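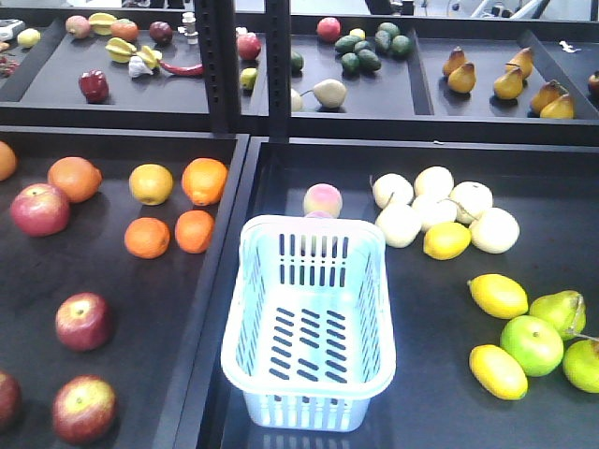 Tarer Produce Display Trays

We love these trays! They sit low in front and step up behind, so a small shop can show a lot of fruit in very little space. Each one holds 24 lb, and the dark finish makes oranges and apples really pop.

Washing up is easy — lift the tray out, rinse it in warm soapy water and let it dry on its side. The posts only need a damp cloth.
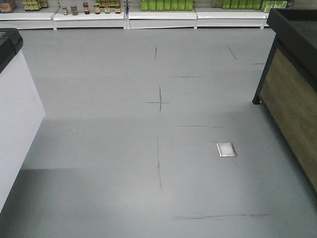

Sizes and stock

Trays come in half and full widths, and both fit the older Damo uprights (bring your post spacing if you aren't sure). We had 500 full-width trays on hand as of Saturday, May 20, 2023, with the next batch due in November. Spare clips come in bags of 24 and fit every Tarer tray.

The Jenura price rail is sold separately, and it's a great little add-on — it snaps along the front lip and takes paper

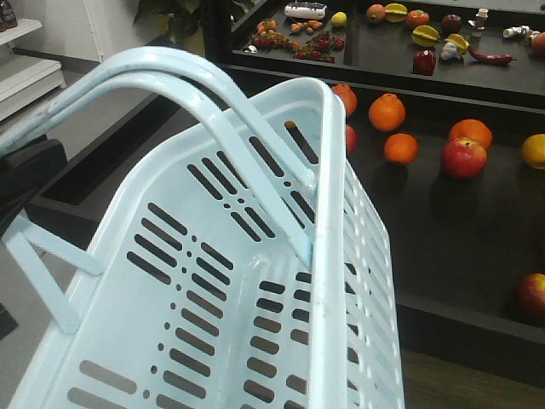
or plastic tags up to 2 inches tall. Rails ship flat in the same box as your trays.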